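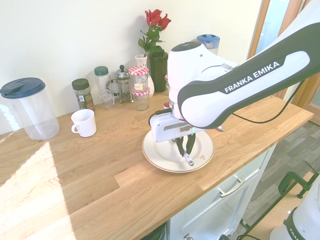
The Pidance evening of short dance works will have a new home this winter. After four editions in the back room of the Latura cinema, the program moves across the river to Cheetham Hall in Pendstead, and the first performance there is planned for January. The hall has a proper stage floor, two dressing rooms and a foyer in which the audience can stay after the show. Food will be a bigger part of the evening than before, served over a counter of light oak butcher block, one plate for each ticket holder who has ordered supper in advance.

The move was announced in Pendstead on Oct 13, 2018, together with the opening of the call for new works. Both things had been expected for some time. The Latura is going to replace its heating during the winter, and the back room will be closed while the pipes are changed. The cinema itself stays open and continues with its usual films, so visitors who only go there for the screen do not have to worry.

For the people who do not know Pidance yet: it is an evening of short dance pieces, none of them longer than a quarter of an hour, made by choreographers from Pendstead and the towns near to it. Some of the dancers are trained, others have a day job and rehearse after dinner. Between the pieces there is a short pause with the house lights half up, so that the next group can carry its things on the stage. The audience has become fond of these pauses. At the last edition one group brought a full-size wardrobe, and the two minutes which were needed to push it into place received almost as much applause as the dance.

At Cheetham Hall there will be 84 seats. This is more than in the back room of the Latura, where the last rows had to look between two pillars, but it is still a small number and the organizers ask everybody to book early. All seats are numbered. The first row is on the same level as the dance floor, and who sits there should keep feet and bags behind the white line. The other rows stand on raised steps. Two places for wheelchairs are kept at the left side, with a seat next to each of them for a companion, and these can be reached from the foyer without stairs. The old room had three steps and a narrow door, and this was the complaint that came back every year.

The floor deserves a few more words, as the dancers have asked about it the most. It is a wooden floor laid on battens, with some spring in it, and it was sanded in the summer. Groups who need vinyl on top can ask for it on the entry form. The vinyl is gray on one side and black on the other, and it is put down once, before the general rehearsal, and stays for the whole evening. It is not possible to change it between two pieces. Street shoes are not allowed on the floor, also not during the set-up. Rosin is not allowed either.

The technical side will be kept simple. There is one fixed lighting plan with warm and cold side light, a general light from the front and one special that each group may place where it wants. Music should be handed in as a file before the general rehearsal. Live music is welcome as long as the instruments can be carried in and out during the pause — a cello is fine, a piano is not, unless it is the upright that already belongs to the hall and stands at the right of the stage. It was tuned after the summer and will be tuned again in January.

Entries for new works are open from now. The form is at the desk of Cheetham Hall and also at the ticket window of the Latura, which has agreed to give out the forms although it is not the host this time. Each choreographer can enter one piece as author and may dance in as many others as they like. A piece does not have to be finished. It is enough to describe it in a few sentences and to add a recording of five minutes or less, made in any room and with any camera. The organizers write in the call that a recording from a kitchen or a garage is as good for them as one from a studio, and that they look at the movement and do not mind the furniture.

Pieces which were already shown in another town can be entered, but new ones go first. Works with children are possible too. In this case the group dances in the first half, and a parent or a teacher has to be in the dressing room the whole time. The dressing rooms have mirrors and a shower, and both can be locked. There is no space to leave costumes overnight between the general rehearsal and the performance, so groups should think about how they will transport them.

The program will have two halves with a long interval, and the supper belongs to this interval. In the past years there were only drinks and some salted nuts at the Latura, and many visitors went home with an empty stomach or left early to find something still open. In Pendstead the kitchens close early in winter. The foyer of Cheetham Hall will now serve a warm dish, a vegetable stew with bread, and a cold plate for those who do not want the stew. Supper must be ordered when the ticket is booked. It cannot be bought on the evening itself, the kitchen is small and cooks only for the list. Coffee, tea and soup in a cup can be bought without an order for as long as they last. Visitors with an allergy should write it on the booking, and they will receive an answer.

Tickets cost the same as last year. There is a reduced price for students, and children who sit on a lap come in free. The ticket with supper is 5 dollars more than the ticket without. Booking opens when the program is complete, and the date for this will be put on the door of the hall and on the board at the library. Who has a ticket voucher left from the last edition, which had to be cut short when the power went out during the second half, can use it for the January evening. The voucher covers the seat, and the supper can be added to it.

How to get there is a question for the visitors who come from the Latura side. The footbridge is the shortest way and it has light until late. With the car one has to go around by the road bridge and should count with a slow crossing, there is still work on one lane. Parking is behind the hall, on gravel, and it is shared with the swimming club, so on training evenings it fills up fast. Bicycles can stand under the roof beside the entrance. The last bus back over the river leaves after the planned end of the show, but not long after it, and the organizers have promised to ring the bell for the second half on time so that nobody has to run.

Whether Pidance stays at Cheetham Hall after this edition is open. The agreement is for one winter. The Latura has said that it would gladly have the evening back when the heating is done, and there are regular visitors who like the old room with its pillars and its red chairs. Others have waited long for a real dance floor. A short form with a few questions will be on every seat in January, and the answers will be read before something is decided for the year that follows.

There is also a small change for the photographs. In the past editions visitors were free to take pictures as long as the flash was off, but the light of the phone screens was disturbing in the small room, also for the dancers, who saw it from the corner of the eye when they turned. At Cheetham Hall phones should stay in the bag during the pieces. In the pauses and at the final bow everybody may take as many photographs as they wish. The general rehearsal will be photographed for the groups, and each group will get its own pictures for free.

Questions about the entry form or the wheelchair places can be asked at the desk of the hall in the afternoon, or left there in writing. The desk is closed on the afternoons when there is a funeral reception in the foyer — a note on the door will say so.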